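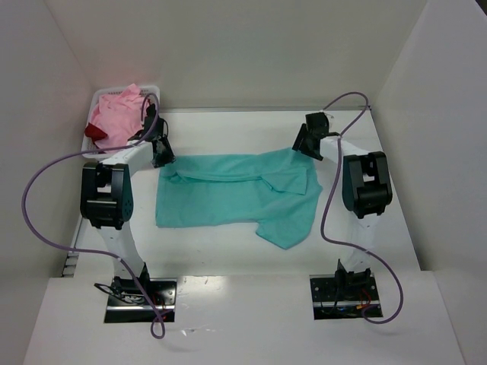

Most people who fold laundry at home work on whatever flat surface is nearest: a bed, a couch arm, the lid of the dryer. Each of these costs something. A mattress gives under the hand, so a crease pressed into a shirt springs partly back, and a couch arm is too narrow to hold a body panel and both sleeves at once. A T-shirt folds best when it starts flat, in the middle of a hard surface, with clear space on either side of it. The teal shirt on the white tabletop lies flat in the middle, though it looks partly folded, with the white plastic basket kept off to the back left so that the working area stays clear. The contrast helps too. On a white surface the outline of a colored shirt is easy to read, and a sleeve that has turned under itself shows up before the first fold is made.

2023-11-07
By Maiara Figueiredo

Search articles, guides, back issues Go

The mechanics of the fold have had less attention than the storage that follows it. Shelf dividers, drawer inserts and vacuum bags are sold in quantity, and each assumes that the garment arrives as a rectangle of known size. In most households it does not. Henrik Rieger, who fits out closets under the name Stamulero, measures folded stacks before he designs a shelf. In October he went through one client's wardrobe and measured 87 T-shirts. The widest folded shirt was nearly twice the width of the narrowest, though the shirts themselves covered only two sizes.

"The shelf was fine," Rieger says. "The client wanted deeper shelves. I changed the fold and left the shelves where they were."

His method begins with the target width. He sets it at 275 millimeters for shelf storage, which suits the shelf modules he installs, and works backward from there. The shirt goes face down. One side is brought in along a vertical line running from the shoulder to the hem, and the sleeve is turned back so that its edge stays inside the fold. The second side is brought in to match. The hem then goes up toward the collar, either once for a flat stack or twice for a thicker packet that can stand in a drawer.

The critical measurement is the distance between the two vertical folds. If they are parallel, the packet is square. If one of them drifts toward the hem, the error carries through each later fold and the finished shirt leans. A stack of leaning shirts falls in the direction of the lean, and the usual response is to blame the shelf.

Fabric weight changes the procedure. A heavy cotton jersey holds a crease with light pressure from the side of the hand. A thin jersey, or a blend with some stretch in it, slides over itself and has to be held at the fold line while the free edge is carried across. Thư Lò runs a wash-and-fold counter called Ravari, where the shirts arrive mixed, and her staff sort them by weight before folding. The light ones are folded first, while hands are fresh. Heavy shirts tolerate some carelessness.

Lò also has a rule about corners. A shirt is picked up at two points, never one. Lifting by a single shoulder stretches the neckline a little and leaves the hem twisted when the shirt is set back down. With one hand at the shoulder and the other at the hem on the same side, the panel moves as a unit and lands where it is placed.

Table height is the variable most often ignored. A dining table is built for sitting, and a person standing at one for an hour will be bent forward the whole time. A kitchen counter is usually closer to the right height but tends to be shallow, and an adult shirt laid out in full will hang over the front edge, where its weight drags the rest of the garment with it. Kedir Belay, a furniture maker whose shop is called Wubshet, builds a folding table with adjustable legs and a smooth white top. He sets the height at the customer's bent elbow less the width of a hand.

Belay tried a cloth cover on an early version and removed it. Cotton jersey grips cotton cloth, and shirts dragged across the cover picked up small ripples that then had to be smoothed out by hand. A hard top lets the shirt be slid into position. It should not be polished to a high gloss, though, or a lightly folded packet will creep when the next one is set against it.

Position of the basket matters over a full load. It should be reachable without a step, and outside the area swept by the sleeves when a shirt is spread. A back corner satisfies both conditions on most tables. The opposite side is then left for finished stacks. Elīna Sepp, who wrote the Kendance household manual, recommends a limit of five shirts per stack on the table. A taller pile shifts when it is carried, and the bottom shirt takes a set crease if it is left overnight.

Sepp's manual gives two pages to wrinkles and one instruction that covers most of them: lay the shirt down, pull the hem straight, then smooth outward from the center with flat palms. Smoothing from one side to the other pushes the slack into the far sleeve. Shirts with a printed front are handled the same way, face down, with no pressure applied directly over the print while it is still warm from the dryer.

Rieger rechecked the client's shelves after three weeks. The stacks at the front were still square. Those at the back had been folded by a teenager, and he is now cutting a cardboard template to the shelf width.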